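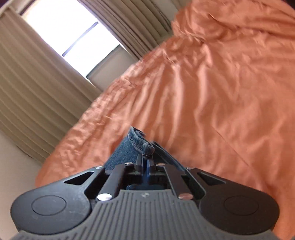
Which part of the bedroom work took the most time this period?

Folding and sorting clothes on the bed, which used more hours than floors, windows and bed-making put together.

Progress report, household support strand
Prepared by Mamta Solanki for Jitendra Katiyar, Famholm
Date of report: 2023-04-23

1. Scope

The report covers bedroom tidying in the homes on the Drultach and Drodgate lists. Kitchens and bathrooms are reported separately under Kaushik and are left out of the figures given here. The period runs from the December review to the date above.

2. Visits

The plan allowed for 133 visits. We completed 123. Of the shortfall, six were cancelled by the household and four were lost to staff illness. Cancelled visits have not been charged. Two of the households affected have asked for a later start time, and this has been agreed.

3. Clothes

Clothes are sorted on top of the made bed. The earlier method, sorting on the floor, was dropped after the December review. The bedspread is left on and pulled roughly level before sorting begins. Full smoothing is done once, at the end, as it has to be repeated otherwise.

The order of work is now fixed:

Denim first. Jeans and jackets are heavy, keep their fold and go at the bottom of the pile.
Knitwear second, folded flat, sleeves in.
Shirts and blouses third. Anything that needs a hanger goes straight to the rail.
Small items last, into the drawer named on the household sheet.

Pockets are checked before folding. Coins, receipts and keys are placed in the dish by the door and noted on the sheet. Items needing repair are put to one side and are not folded in with the rest.

Average time for clothes is about 40 minutes per visit. The target in the plan was 30. The target was set using single-person households and does not hold for the larger homes on the Drodgate list. I propose that it be set separately for each list.

4. Bedding

Bedspreads are straightened from the foot of the bed, then the sides, then the pillow end. Large bedspreads remain slow for one worker. Where two workers are present the job is shared and the time saved is used on drawers. Bedspreads are washed only on request, since drying space is short in most of the Drultach homes.

5. Curtains and windows

Curtains are opened at the start of the visit so that sorting can be done in daylight. Pleated curtains are drawn back by hand, one side at a time, and the folds are set straight before leaving. Loose hooks were reported in 11 homes. Nine have been fixed. The remaining two need new track, and the quotes are with Jitendra.

6. Spending

Spending on supplies is below budget. Hangers and drawer dividers were bought in one order and stock will last into the next period. Travel is slightly over budget owing to the distance between the two lists. No transfer between headings is requested.

7. Next period

Rebook the missed visits where the household still wants them.
Issue the revised household sheet, with a line for repairs.
Agree separate time targets for Drultach and Drodgate.
Close the two outstanding curtain track jobs.

Approval is needed for the third item before the rota is issued.

M. Solanki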